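Gurnville Library: what's changing at the front desk and upstairs

From the December round of branch updates, compiled by Montserrat Ocampo
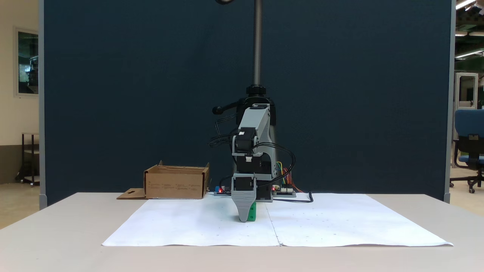

A small green block in the gripper, on the white paper.

The Gurnville branch will keep its current opening hours through the winter, but the layout of the ground floor will be different when you next come in. The returns chute has moved from the side door to the main entrance on Magaña Street. Books left at the side door will no longer be picked up, so please carry them the extra few metres. The old chute has been screwed shut.

Large print and audiobooks are now on the low shelves along the east wall, where the travel section used to be. Travel has gone upstairs with history. Newspapers are still beside the photocopier. We've had some complaints about the photocopier, mostly to do with double-sided jobs in colour, and a technician has looked at it twice. If it jams, please tell the desk and leave the paper where it is.

Loans and renewals

Most items can now be renewed three times online or by phone. Items with a hold on them can't be renewed, and the system will tell you so when you try. DVDs stay at one week. Inter-branch loans from Pretelby and Botusby arrive on the van twice a week and will be kept for you behind the desk for seven days. After that they go back.

The three branches share one catalogue, so a book marked "available" may be sitting in Botusby. Check the branch name in the right-hand column before you make the trip. Several people have driven over for a book that was on a shelf in another town.

We added over 1,000 titles to the shared collection this year. Of these, 400 are children's books, including a good number of early chapter books, which are always the first to wear out. Another 33 are in languages other than English, chosen from the request slips. The slips are still at the desk and we do read them. Cookbooks and local history were the most requested subjects again.

Upstairs

The meeting room can be booked by any cardholder for up to two hours at a time. Groups that meet regularly need to fill in the new form, even if they filled in the old one. Chairs should be stacked against the back wall when you finish, no more than six high. The kettle and cups are for everyone's use, but tea and milk are not supplied.

The quiet study tables have new lamps and the two power outlets nearest the window have been repaired. The outlet under the stairs is still out of order. Please don't run cords across the aisle to reach another one.

The heating upstairs is slow to get going in the mornings. It is usually comfortable by eleven. If you plan to study early, the ground floor tables are warmer.

Cards and contact details

If you have moved or changed your phone number, let us know at any branch. Hold notices go to whatever number or email we have on file, and a fair few are bouncing. Replacement cards are free the first time. Children's cards need a parent or guardian's signature, and the adult should bring something with their current address on it.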